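How to Clear a White Table in One Evening

I own a white table. I bought it because it looked calm in the store, where it had nothing on it. At home it was calm for one afternoon. After that it became the place where small bright things go to retire.

If you have one too, you know that white hides nothing. A dark table will forgive you a bottle cap for a month. A white one announces it to your guests.

Start with the big stuff. Mail, mugs, the sweater you were definitely going to put away. Carry each thing to the room it belongs in and come straight back. Do not start reading the mail. I once lost a whole November evening to a Dallen catalog, and I don't even like their lamps.

You should now be down to the little things. They always look like less work than they are. 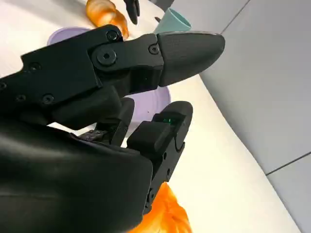 Pick these up one at a time. I know the temptation is to put your forearm down and sweep the lot into a drawer. I have done it. The drawer is still there, and I still can't open it all the way.

For each little thing, ask where you would look for it if you needed it tonight. Put it there. If you can't name a place, it goes in the bowl. You are allowed one bowl. Mine is a chipped Contreras soup bowl that was never much good for soup, and when it's full I have to deal with it before anything else goes in.

Now wipe. Warm water and a drop of dish soap will take care of most white tops. Use a soft cloth, wring it out well, and go from the back edge toward yourself so you aren't leaning in what you just cleaned. For pen marks, let the damp cloth sit for a minute before you rub. Skip the scouring powder. It does remove the mark, along with the shine.

Dry it with a second cloth or you'll get streaks, and you will see them every morning at breakfast.

The whole job takes me 29 minutes, not counting the time I spend standing in the doorway admiring it. To keep it that way, empty your pockets somewhere else. I put a tray by the front door. The tray is now a disgrace, but it's dark brown, so we're all getting along fine.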